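Drawer organiser

A drawer organiser is an insert, tray or set of dividers used to split the inside of a drawer into smaller spaces, so that the things kept in it stay where they were put. It is one of the humblest pieces of household equipment, and most homes have at least one, even if it is only the cutlery tray that came with the kitchen.

History

Fitted compartments are a good deal older than the modern kitchen. Writing desks, sewing tables and apothecary chests were often built with small divisions inside, made by the same joiner who made the drawer. Loose trays that could be lifted out for washing became common much later, once moulded plastic made them cheap enough to replace without much thought.

Types

The simplest kind is the single open tray, usually long and narrow, which can be set beside others of the same depth until the drawer is full. Clear plastic is popular for these, as the contents can be seen from the side as well as from the top.
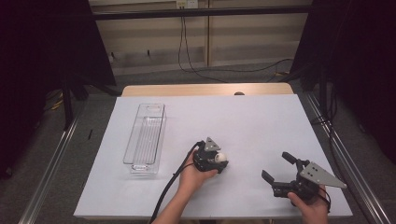
Expanding trays have 2 sliding wings that pull outwards to meet the sides of the drawer, and are handy for people who move house often and never find the same drawer twice. Spring-loaded dividers do a similar job and leave the base of the drawer bare, though they can slip if the sides are very smooth. Bamboo, felt and wire mesh are all used too, each with its own loyal following.

Sizes

There is no single agreed size, and this has long been a small source of grief to shoppers. The Truvora range is sold in 7 widths, while Dodedora trays come in only 2, both meant to be trimmed at home. A shallow drawer may offer less than 100 millimetres of inside height, so it is wise to measure with the drawer pushed nearly shut - the rail above often sits lower than one expects.

Care

Most plastic trays can be washed by hand in warm soapy water. Bamboo should be wiped and left to dry standing on its edge.

See also
Cutlery
Chest of drawers
Shelf liner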